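Unit 2: Costing a small arm

Read the Kandwood quote before the session. The arm is the cheap line. Gratine leaves out spare fingers, cabling and bench time, and Shokri's "ready in 13 days" assumes your staff are free. I doubt it.

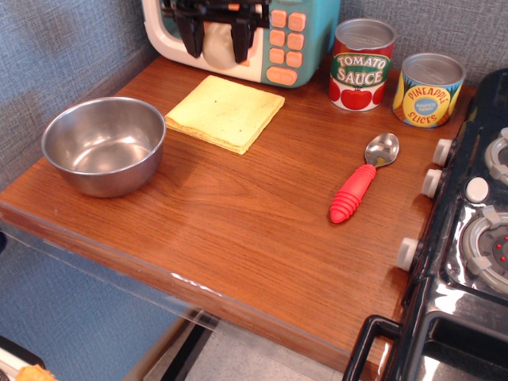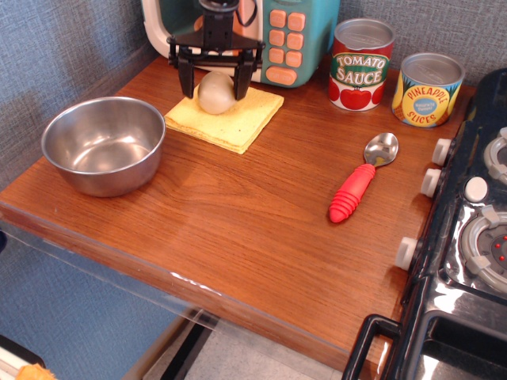
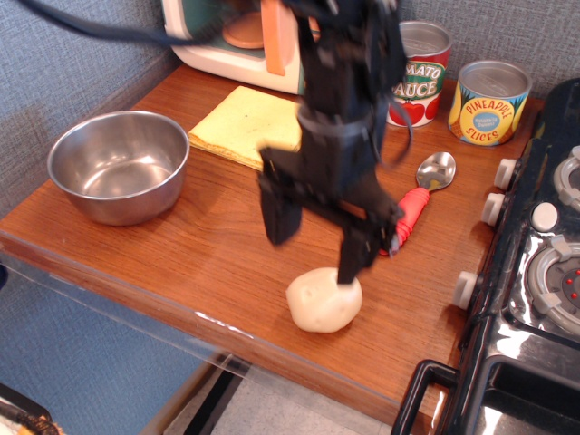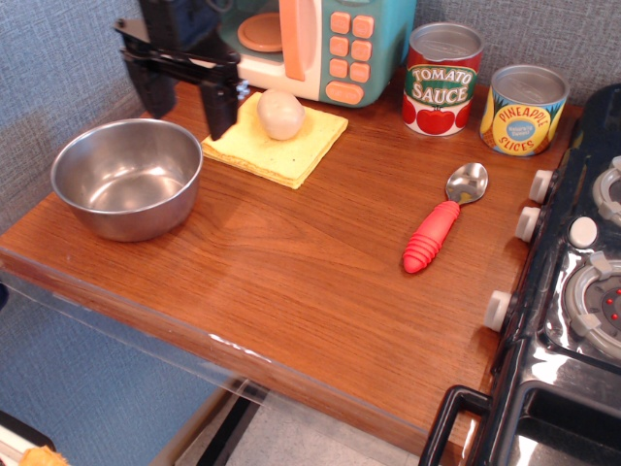

One gripper, one bench of toy kitchen things.

What should we hold back for spares and repairs?
Keep 30 per cent of the purchase price for the first year, and treat any supplier who suggests less with suspicion.

For next time: redo the Skirkik budget with 40 hours of set-up added, and mark which lines you would still sign.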